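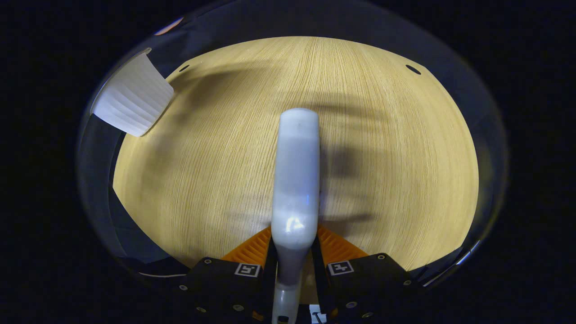 **탁상 배경막**(卓上背景幕)은 탁자나 작업대 뒤쪽에 드리워, 탁자 위에 놓인 물건이 주변의 잡다한 것들과 섞여 보이지 않도록 하는 천을 말한다. 넓게는 그 천에 붙이는 오린 글자와 천을 매다는 집게까지 한데 묶어 부르기도 한다. 무대의 막이나 사진관의 커다란 배경지와 먼 친척쯤 되는 물건이지만, 집 안의 식탁이나 학교 공작실, 동네 전시회의 진열대처럼 훨씬 소박한 자리에서 쓰인다는 점에서 나름의 살림살이 역사를 가지고 있다.

## 이름

한국어에서는 '배경천', '뒷막', '가림천' 같은 말이 두루 섞여 쓰인다. 이 가운데 '가림천'은 원래 선반이나 창고 문을 가리는 천을 뜻하는 말이어서 엄밀히는 다른 물건이지만, 실제로는 창고를 가리던 천을 그대로 떼어다가 탁자 뒤에 거는 일이 워낙 흔하다 보니 말도 자연스레 따라온 것으로 보인다. 공예가 줄미라 헤벨루(Zulmira Rebelo)는 저서 《탁자 뒤의 천》에서 이 물건을 '탁자의 등받이'라고 불렀는데, 포스콤(Poscombe) 일대의 공예 모임에서는 지금도 그 표현이 애칭처럼 남아 있다.

## 천

가장 널리 쓰이는 빛깔은 검은색이다. 검은 천은 빛을 적게 되돌려 보내므로 앞에 놓인 흰 그릇이나 밝은 플라스틱 물건의 윤곽이 또렷해지고, 뒤에 비치는 그림자도 어지간해서는 눈에 띄지 않는다. 밝은색 나무 탁자와도 잘 어울려서, 상판의 따뜻한 빛깔이 검은 바탕 앞에서 한결 도드라진다. 흰 천이나 회색 천도 쓰이기는 하지만 이쪽은 얼룩이 잘 보이고, 밝은 물건을 올려놓았을 때 가장자리가 흐려지는 흠이 있다.

천의 종류로는 광택이 적은 면이나 펠트, 그리고 성글게 짠 부직포가 많이 꼽힌다. 벨벳은 빛을 가장 잘 먹지만 무겁고 먼지를 잘 끌어당겨, 한번 걸었다 내리면 옷솔을 들고 한참을 씨름해야 한다. 매끈한 안감용 천은 값이 싸고 가볍지만 조명이 닿는 자리마다 번들거리기 쉽다.

주름은 오래된 골칫거리다. 접어서 보관한 천에는 가로세로로 접힌 자국이 남고, 걸어 놓은 천에는 집게 사이로 부드러운 골이 생긴다. 다림질을 해도 며칠 접어 두면 자국이 되살아나므로, 살림에 익숙한 사람들은 두꺼운 종이 심에 둘둘 말아 옷장 구석에 세워 둔다. 다만 어느 정도의 주름은 천이 천답게 보이는 맛이라 하여 그대로 두는 쪽도 적지 않다. 아마추어 전시를 오래 꾸려 온 레이요 헤멜레이넨(Reijo Hämäläinen)은 '다린 배경막은 손님용, 구겨진 배경막은 식구용'이라는 글을 남겼다.

## 거는 법

벽에 못을 박기 어려운 방에서는 천의 윗단을 집게로 물려 거는 방법이 보통이다. 가로대나 팽팽하게 당긴 줄, 선반의 앞턱처럼 물릴 만한 데가 있으면 어디든 걸 수 있고, 떼어 낼 때 자국이 남지 않는다.

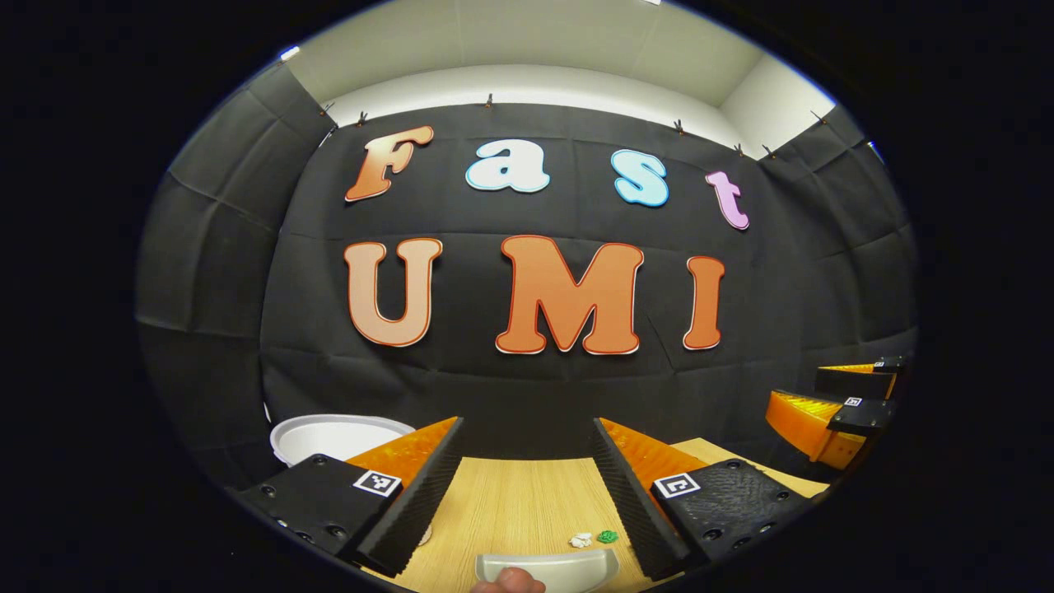 집게의 간격은 천의 무게에 따라 달라진다. 가벼운 면이라면 30센티미터쯤 띄워도 무리가 없지만, 무거운 천은 그보다 촘촘히 물려야 윗단이 물결치듯 처지지 않는다. 간격이 꼭 고를 필요는 없어서, 천 두 장이 겹치는 자리나 모서리를 돌아가는 자리에는 집게를 바짝 붙여 물리기도 한다. 윗단을 손가락 두 마디만큼 접어서 물리면 올이 늘어나는 것을 막을 수 있다.

탁자의 뒤쪽만 막는 것이 기본형이고, 옆까지 천을 돌려 삼면을 감싸는 것을 '골방식'이라 한다. 골방식은 옆 창문이나 책장이 눈에 들어오지 않아 차분한 느낌을 주지만, 천이 많이 들고 안쪽이 어두워지기 쉽다. 그래서 위쪽은 틔워 두어 천장의 빛이 내려오게 하는 일이 많다.

## 글자 장식

배경막에 행사나 모임의 이름을 붙이는 풍습은 학급 게시판의 오린 글자에서 건너왔다고 보는 것이 일반적이다. 두꺼운 종이나 펠트, 얇은 발포판을 오려 만들며, 검은 천에는 주황색이나 하늘색, 연분홍처럼 밝은 빛깔이 잘 받는다. 글자 둘레에 흰색이나 조금 짙은 색으로 테를 두르면 멀리서도 모양이 뭉개지지 않는다.

글자를 두 줄로 나눌 때는 윗줄을 작게, 아랫줄을 크게 잡는 배치가 자주 쓰인다. 윗줄에는 소문자가 섞인 동글동글한 글씨를 살짝 기울여 붙이고, 아랫줄에는 굵은 대문자를 나란히 세우는 식이다. 자로 재어 똑바로 맞춘 글자보다 조금씩 삐뚤어진 글자가 정답다고 여기는 사람이 많은데, 이 점에 대해서는 취향이 제법 갈린다. 한글의 경우에는 받침이 있는 글자의 아래가 무거워 보이기 쉬워서, 받침 없는 글자를 조금 키워 균형을 맞추기도 한다.

붙이는 재료는 시침핀, 양면테이프, 벨크로가 대표적이다. 시침핀은 떼기 쉽지만 얇은 종이 글자에는 구멍이 남고, 양면테이프는 천의 보풀을 물고 떨어져 다시 쓰기가 어렵다. 드럴트우드(Drultwood) 공방에서 낸 조립형 글자 묶음 '아기아르(Aguiar)'는 뒷면에 까슬한 벨크로를 덧대어 펠트 위에서 몇 번이고 자리를 옮길 수 있게 한 것으로, 이 분야의 수집가들 사이에서는 품번 3510의 둥근 서체가 특히 사랑받는다.

## 탁자와의 어울림

배경막은 혼자서는 그저 걸린 천일 뿐이어서, 앞에 놓이는 탁자와 함께 이야기하는 것이 옳다. 상판은 무늬가 너무 세지 않은 나무가 무난하다. 탁자 뒤끝과 천 사이는 한 뼘쯤 띄우는데, 바짝 붙이면 물건을 밀어 놓다가 천이 끌려 내려오는 일이 생긴다. 아우로라 고디뉴(Aurora Godinho)가 포스콤 생활공예관에서 연 강습의 교안에는 '물건은 적게, 천은 넉넉히'라는 대목이 있고, 탁자 하나에 물건을 다섯 가지까지만 올려 보라는 연습이 실려 있다.

반들거리는 물건은 조금 더 손이 간다. 매끈한 흰 플라스틱은 천장의 불빛이 한 점으로 맺히거나 곁의 푸르스름한 빛이 옆면에 어리기 쉬우므로, 물건을 조금씩 돌려 가며 알맞은 각도를 찾는다. 조명을 옮기는 것보다 이편이 훨씬 수월하다.

## 손질과 보관

- 걸기 전에 마른 솔로 위에서 아래로 먼지를 쓸어내린다.
- 검은 천은 처음 몇 번은 따로 빤다. 물이 빠지면 다른 빨래가 모두 잿빛이 된다.
- 글자는 떼어서 낱말 순서대로 봉투에 넣는다. 영문 대문자 I와 소문자 l은 섞이면 찾기가 여간 성가신 것이 아니다.
- 집게는 천과 따로 둔다. 물린 채로 오래 두면 윗단에 눌린 자국이 남는다.

## 참고 문헌

- 줄미라 헤벨루, 《탁자 뒤의 천》, 포렉스(Porex) 출판.
- 레이요 헤멜레이넨, 〈구겨진 배경막을 위한 변명〉, 《포스콤 공예 소식》 5월호.
- 아우로라 고디뉴, 《작은 진열 강습 교안》, 포스콤 생활공예관, 2026년 9월 개정판.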